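Home | About | News | Contact

Plimness Publishes Bench Rules for Handheld Gripper Work in Kitchens

February | By Ewan Ogilvie

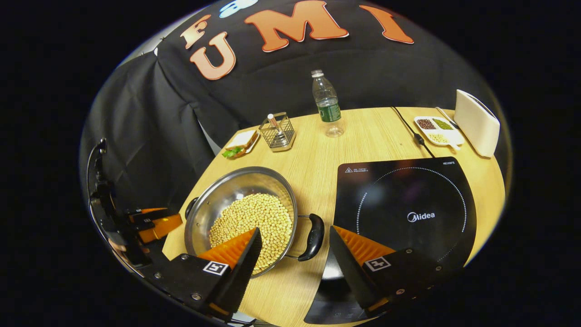 What the rules cover

INHAM – Plimness has released a set of practice rules for people who use handheld grippers at cooking benches. The document runs to 40 pages and applies to any session with a cooktop, a pot or loose dry food such as beans.

Operators must check the finger pads before each session and replace any that are torn. Power cords have to be kept out of the path of the hand. A pot with a long handle is to be gripped by the handle, and lifted only after the cooktop has been switched off at the wall. Food used at the bench may not be eaten afterward.

"Most of this was already habit at the better sites," said Shahla Jalali, who edited the rules. "Now it is written down, and a new operator can be checked against it."

The draft drew 152 comments, nearly a third of them on cords. Shearer, a training firm, will teach the rules in a 2-day course. Sign-up opens Friday at the Plimness front desk.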